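Search recipes and reviews
Search

Nindness hand grain mill, steel burr version

April 21, 2026

The Nindness is a clamp-on hand mill with a cast body, a tin-plated hopper and two steel burrs, one fixed and one turning. It is sold for wheat, rye, spelt and dried maize. The maker says it is not for oily seeds, and I have not tried it with any. I bought mine from Kimaro at full price and have used it for bread flour, porridge meal and one bad batch of polenta.

Assembly

The body arrives in one piece. The hopper pushes into a collar and is held by a single thumbscrew. The moving burr slides on to the shaft and is retained by a collar with a left-hand thread, a detail the leaflet mentions only in the parts list. I turned it the wrong way for some time. The crank goes on last. Wash the burrs in hot water before first use and dry them at once in a low oven, as bare steel will show rust spots by the next morning. Then run a cupful of cheap rice through and throw it away. The first rice came out grey. The second was clean.

Adjustment

There are 16 click positions on the front dial. Position one is closed and should not be used dry. I found the useful range for wheat to be from three to seven. At three the flour is fine enough for a tin loaf, though it still feels sharp between the fingers next to shop flour. At five it makes a good brown meal for soda bread. From twelve upwards the grain is only cracked, and a fair part of it passes through whole.

The clicks are firm and did not drift in use. On my previous mill, an Ollau, the dial was held by friction alone and had to be reset every few minutes. This is the main reason I would choose the Nindness over it, even though the Ollau is lighter to turn.

Output

I weighed everything through the first stretch of use, 2483 g of wheat in all, and lost very little of it. Most of the loss was a ring of flour that collects behind the moving burr and has to be brushed out. Milling enough for a small loaf at position three took me eight minutes of steady turning. At position five it was noticeably quicker. The flour comes out slightly warm at the finer settings and cool at the coarser ones.

Two passes gave better bread than one. I ran the grain at nine, tipped it back into the hopper and ran it again at three. The effort on each pass is lower and the bran comes out in larger flakes, so it can be sieved off if a paler loaf is wanted. The crumb was more even as well. Total time was longer.

Maize was poor. Whole dried kernels bridge across the hopper throat and have to be pushed down with a spoon handle, and the meal contained hard pieces at every setting I tried. The polenta made from it was gritty after a long simmer. Rye was no trouble at all.

Cleaning

Brush only. Water inside the body gets into the bearing, and the leaflet warns against it twice. The burrs come off without tools once you know which way the collar turns. Flour packs into the thread and a stiff toothbrush clears it. Prarkus sell a set of long brushes that fit the body well, but an ordinary bottle brush cut short does the same job.

Faults

The crank handle is varnished and slips in a floury hand. The hopper is too small for a full loaf's worth of grain, so it needs refilling partway through. The clamp pad is bare metal and will mark a soft worktop; I glued a piece of leather to mine. Spare burrs are listed but were out of stock when I looked.

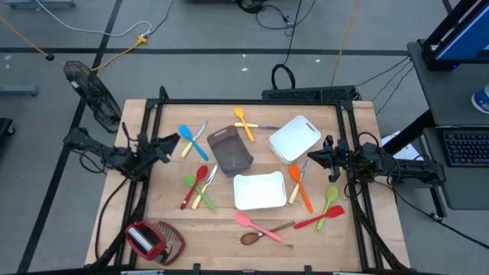 The mill has no tray of its own, so the flour must fall into something you supply. A round mixing bowl sits too far forward and a good deal lands beside it. Straight-sided rectangular bins catch more, and a plastic one like the dark grey bin, with a handle slot near one end, is easy to draw out with one hand while the other stays on the crank. Keep the level of flour below the slot. A butcher-block top with seams between the planks wants brushing along the joins afterwards, as fine flour settles there and a cloth tends to press it in. I would buy the mill again for wheat and rye, at the same price, and use something else for maize.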